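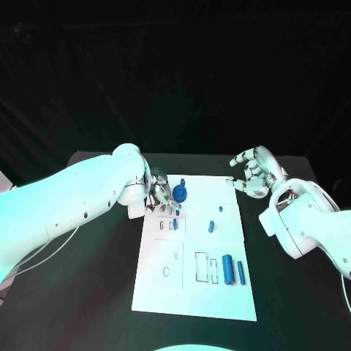

Re: [bindley-layout] Outline sheets: line weight, paper and the fold problem

From: Amna Minhas
To: bindley-layout
Date: 2026-03-15

Thulani Shezi wrote:

> We are redoing the outline sheets for the small blue parts and I would
> like to settle the drawing before anything goes to Lendia for printing.
> The present sheets have filled grey shapes. People put a part on the
> shape, the shape disappears, and nobody can tell whether the part is
> the right one or only a smaller one that happens to fit inside.
>
> Questions:
>
> (a) Filled shape, thick line or thin line?
> (b) Is there any point in heavier paper?
> (c) Our sheets are stored folded. Does the fold matter once the sheet
> is on the table?
> (d) How do you deal with pegs, which can stand or lie?
>
> We have 53 parts in the full set, not all of them on one sheet.
>
> Thulani

Thulani, all,

We went through the same exercise with the Heviten set. The sheet at the top is white with thin black outlines and is laid on the black table, with the blue parts still scattered over it and a peg standing upright. My answers follow in your order.

(a) Thin line, black, no fill. The drawn shape should be the true footprint of the part with a small clearance all round, so that a correctly placed part leaves an even white margin inside the line. A part that is too small leaves an uneven or obviously wide margin. A part that is too large covers the line. Both faults can then be read at a glance from directly above, and quite well from the side.

We tried a thick line first. The trouble is that it has an inner edge and an outer edge, and two people will use different ones. Waldemar placed to the inner edge and I placed to the outer, and our finished sheets did not match. With a thin line there is only one edge to argue over. The clearance should be the same for every shape on the sheet. If you scale the whole drawing up to get the clearance, the large shapes get too much and the small ones almost none, so offset the outlines in the drawing program instead.

Check the scale on the first print. Our first batch came back with "fit to page" applied and every shape slightly small. We now put a plain bar on the drawing, 198 mm long, in the margin below the lowest shapes. Lay a steel rule against it. If it measures anything else, the batch goes back.

(b) Heavier paper helps a little. Ordinary office paper lifts at the corners and slides when a part is pushed across it. Card stays put but is unpleasant to store and keeps a bend for ever once it has one. We settled on the heaviest uncoated stock Lendia would run without a surcharge. Avoid gloss. It reflects the lamps, and a thin black line under a reflection is hard to find.

A dark table top is worth having if you can get one. The edge of the white sheet shows up clearly against black, so you can see when the sheet has turned, and a blue part that has rolled off the paper is a separate matter from one that is still on it. I would not bother printing a border on the sheet if the table is dark. On a pale table I would.

(c) Yes, the fold matters, though less than we expected. A crease makes a low ridge or a low valley depending on which side you folded to. Flat parts sit over it without complaint. Anything with a small base does not. Two rules have been enough for us:

Fold with the print outwards and turn the sheet over under a board before use.

Keep standing parts away from the crease lines when you draw the sheet. Decide how it will be folded first and draw afterwards.

If you can persuade whoever looks after your cupboard to store the sheets flat, do so and forget this section. Elmarie Ngcobo rolls hers, and reports that the curl is worse than any crease.

(d) Pegs. This took longer than everything else put together. A peg that stands has one footprint and the same peg lying down has another, so the outline has to tell you which is meant. We draw the standing footprint only, as the end view, and treat a lying peg as not yet placed. Some people wanted both shapes next to each other with a tick against the preferred one. That doubles the number of outlines for no gain, and a lying peg rolls out of its shape anyway.

A standing peg needs more room round it than its outline suggests. Whatever lowers it into position needs space beside it, and so does whatever comes to fetch it afterwards. Our first drawing had the pegs packed close together and they went over in rows. In the present version there is at least one peg height between neighbours. Place the pegs last, the flat parts first, and work from the far side of the sheet towards the near side so that you are not reaching over what is already standing.

Two smaller points you did not ask about.

Labels. We removed them. Part numbers inside the outlines were hidden as soon as the part went down, and numbers outside the outlines were read as belonging to the wrong shape. The numbers are now on a separate key, same drawing, kept in the lid of the box.

Wear. Sheets go grey where parts are dragged. Ours were replaced after 7 weeks, which I thought wasteful until I compared an old one with a new one. Lift parts when correcting a position. Sliding them into line is quicker and marks the paper.

The drawing file is in the Heviten folder under Ngô, revision 2. Elmarie Botha has the older revision and should delete it, as the peg spacing there is the close one. If you send me your part dimensions I can offset the outlines with the same settings, and you could have a proof from Lendia in April.

One thing I have no answer for: parts whose underside is narrower than the top. We draw the top view — the shape you see from above — and accept that the part touches the paper on a smaller area than the outline shows. Waldemar Sikora thinks it should be the underside. If anyone on the list has used sheets drawn his way, I would like to hear how they were to work with.

Amna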